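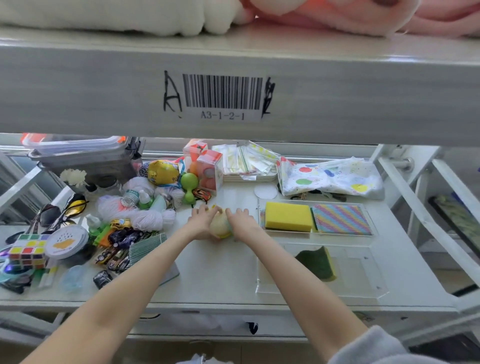 Home Forums Picking and Packing Automation New posts Search Log in Register

Zunley wearable capture kit – worth it for mixed shelves?

binhopper
13/03/2021

We run a small fulfillment operation outside Futmont. Toys, craft supplies, housewares, whatever the sellers send us. We don't have a robot picker yet but we have been talking to an integrator about one, and they told us that the better our own recordings of people handling our stock, the less time they would need on site later.

They pointed us to the Zunley kit. It is a head-mounted camera on a strap, a belt recorder, a charging cradle and a year of the upload service. You wear it, you do the work at the shelf with bare hands, and the software cuts the recording into separate handling clips. You then get back clips with each item and each grasp marked, in a format the integrator can use.

We have had one on rental since October. I have a purchase decision to make and would like to hear from others. My notes so far:

The headset is fine. It sits a little heavy at the front. Our pickers stop noticing it after the first hour, but they do take it off at break and rub their foreheads.

The view is good if the person looks at what they are doing. With two hands on an item at mid shelf you get both forearms and the item clearly. On the bottom level it is worse. People bend at the waist and look with their eyes, and the camera ends up aimed at the beam.

The labeling is where I have doubts. On a shelf with one kind of item in tidy rows it does very well. Our shelves do not look like that. A typical one has yarn, sunglasses, toy cars, small bottles, sponges in clear boxes and folded cloth, all on the same level. The clips come back with a lot of items marked "unknown soft" or "unknown clear."

The purchase price we were quoted is 1751 per kit including the first year. Renewal is extra and they would not put a number on it in writing.

Has anyone here bought rather than rented? And has anyone compared it with Urkik?

***

palletjack_pdx

We bought. Similar stock to yours, more garments. The "unknown" problem gets better if you load your catalog photos before the first session. Did you do that? It is in the setup guide but easy to miss, in the section on user accounts for some reason.

Clear packaging stayed bad for us even with the catalog loaded. Clear box inside another clear tray was the worst case. It would mark the tray and ignore what was in it.

***

binhopper

We loaded the catalog photos, but only for items with their own barcode. A lot of the small things come to us in mixed lots and have no photo. That may be part of it.

***

torque_limit

I'm going to disagree with the whole plan. I have worked on arm cells for a good while and I would not pay for recordings of human hands on shelves like that. A hand can reach in between a toy car and a skein of yarn, feel the thing and pull it out. A two-finger gripper or a suction cup is not going to do it the same way. You are paying for footage of something the robot can't copy.

Spend the money on sorting the shelf. One item per bin, dividers, labels facing out. Then any decent picker will work with no special training.

***

binhopper

I hear that, but dividers cost money too, and we lose storage density. We priced it. For our slow movers the one-item-per-bin layout does not pay.

***

greasefitting

torque_limit is half right. The recordings don't teach the arm how to close its fingers. What our integrator used them for was order of operations. What gets moved out of the way first, when a person uses the second hand, where they put a thing down after looking at it. A ball in a mesh wrap is a good example. It rolls, the wrap snags, so people go straight to two hands. The clips show that and the integrator can plan for a second arm or a stop on the shelf edge.

Whether that is worth the Zunley price is another matter. We did it with Urkik, which is a service and not a kit. They send a crew, the crew wears the gear and works your shelves for a shift, and they leave. You own nothing afterward.

Pros of Urkik: the people wearing the cameras know how to look down properly, and you get bottom-shelf footage that is usable. Labeling is done by humans, so clear boxes are no problem.

Cons: their crew doesn't know your stock. They handle things more slowly and carefully than your own staff. And you wait. Ours took seven weeks to come back.

***

palletjack_pdx

Seven weeks is long. Zunley clips come back overnight for us.

***

shelf_life_3

Did greasefitting's crew pick real orders or just pick things up and put them back? That makes a big difference. We had a different outfit do ours and all they recorded was lift, turn, put down, over and over. Not one tote in any of the footage. Our integrator said it was fine for item recognition and no use for timing.

***

greasefitting

Half and half. You can ask for real orders but you have to give them a pick list and a scanner, and it costs more.

***

torque_limit

Still not convinced, but the point about order of operations is fair. I would want to see it change something on a real cell before I paid for it.

***

cartonflow

Some practical points for the OP, from someone who rented the Zunley kit for one quarter and then sent it back.

Bin labels. The software reads location codes off the beam if they are in view, and tags the clip with them. It works when the label is a clean printed one. Where somebody has written letters next to the label with a marker it sometimes merges the two, so our A3-1-2-1 style codes came back with an extra letter stuck on. We wiped the beams down and it stopped.

Things stored on top of the beam. Anything fluffy hanging near the label confuses it too. Move it.

Battery. The belt unit ran out before the end of a shift every time. Order the second battery.

Export. This is why we sent it back. The native export only goes to their own viewer. To get to anything else you need the Tô converter, which is a separate license, and the converter drops the left/right hand tags. Support confirmed this and said a fix was planned. That was a while back, so it may be sorted now.

***

binhopper

Thanks, that is useful. I didn't know about the converter. Our integrator asked for left and right hand tags specifically, so I need to check that before anything else. Our beams do have marker on them, so that explains the strange location codes.

***

palletjack_pdx

Converter is on a newer version now. Ours keeps the hand tags. It still loses them on clips where the hands cross.

***

shelf_life_3

How many clips do you need? Our integrator asked for 200 per item class and for a mixed shelf that adds up fast. If you only need that once, rent for another quarter and be done. Buying makes sense if your stock keeps turning over and you will be recording every season.

***

binhopper

They haven't given me a number, only "as varied as possible." Stock turns over constantly, which was the argument for buying. I'm leaning toward extending the rental three more months, with the converter license added, and getting the renewal price in writing before I sign anything.

***

torque_limit

Do one bay with dividers while you have it. Record both. Then you have your own comparison and don't have to take my word or theirs.

***

binhopper

That I can do. We have a bay of kitchen goods that would work. I'll post the results when the clips are back.

***

cartonflow

Please do. And wear a short sleeve or push it up. Fuzzy cuffs got marked as stock on a few of ours.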